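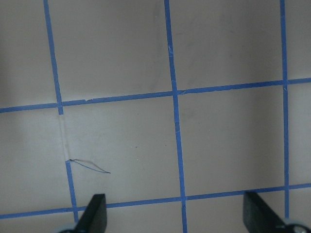
Painter's tape grid on a tabletop, residue where a piece came up

Board: Workshop and Surfaces
11 replies

skorka_pete
I laid out a grid on my sorting table in May with blue painter's tape. Big squares, so each batch of parts gets its own cell. One stretch of a vertical line is gone now and there's a faint shiny band where it used to be. There's also a thread of blue hanging around at the end of what's left. Everyone told me this tape comes up clean. Does it or doesn't it? I want to fix the gap without ending up with a gummy line under the new piece.

Drawerful
It comes up clean if you pull it in time. Read the inside of the roll. You left it down since May, so you were on borrowed time.

skorka_pete
The roll is from Jerkport and there's nothing printed inside it. The other lines look fine to me.

Drawerful
They look fine because you haven't pulled them.

marlowe77
Rubbing alcohol on a rag, hold it there a minute, wipe. Done. I don't know why this needs a thread.

tin_and_twine
Depends what the top is. Alcohol will cloud some finishes and take the color off others. Pete, what is it?

skorka_pete
No idea. Pale gray, sort of beige, matte. It came with the house.

tin_and_twine
Then try it on the underside first. I wouldn't touch the middle of a matte top with anything until I'd done that. You can trade a shiny strip of glue for a shiny strip of rubbed finish, and the second one doesn't wash off.

marlowe77
I've done 400 tables with alcohol and never hurt one.

tin_and_twine
I doubt the 400.

Alcides Conceição
I'd start with warm water and dish soap, then a bit of cooking oil if that does nothing. Put the oil on, leave it, scrape with an old plastic card, then wash it off with soap. You have to get all the oil off or the new tape won't hold. I've used the orange stuff too, the Drurkau remover. It works, but I can't say it works better than the oil and it costs a lot more.

marlowe77
Oil on a table you're about to tape. Great plan.

Alcides Conceição
I said wash it off.

bench_lurker
Different question. Why do you need the missing piece back? You've got a line above and a line below. Anybody can see where the cell ends. I'd leave it alone.

skorka_pete
Because parts wander across and then my brother-in-law bags them with the wrong batch. It's happened 2 times.

bench_lurker
I don't believe four inches of tape is what's stopping your brother-in-law.

Drawerful
Bench is right about that part. And if you do patch it, don't lay the new piece over the old ends. You get a bump, things catch on it, and it lifts again. Pull the whole strip and run a new one. Slowly, folded back flat against itself. If you yank it straight up it splits and leaves those little strings.

skorka_pete
Pulling the whole strip means more residue though, going by what you said earlier.

Drawerful
You're getting that residue sooner or later. Every month you leave it is worse.

tin_and_twine
While you're at it, use a straightedge this time. My eye says those lines aren't all running the way you think they are, but I wouldn't swear to it from one picture.

skorka_pete
I measured them! Mostly.

marlowe77
Or get a vinyl mat with a grid already on it. Åberg makes one.

tin_and_twine
Had it. The lines rubbed off and the corners curled. Tape is cheaper.

skorka_pete
5 July 2022 update, for whoever finds this later. Soap and water did nothing that I could see. Tried the oil on a spot under the table and it didn't stain, so I'm doing the strip tonight. I still think "clean removal" is a stretch. If it goes badly I'll be back to complain.

Alcides Conceição
Wash it twice before you tape.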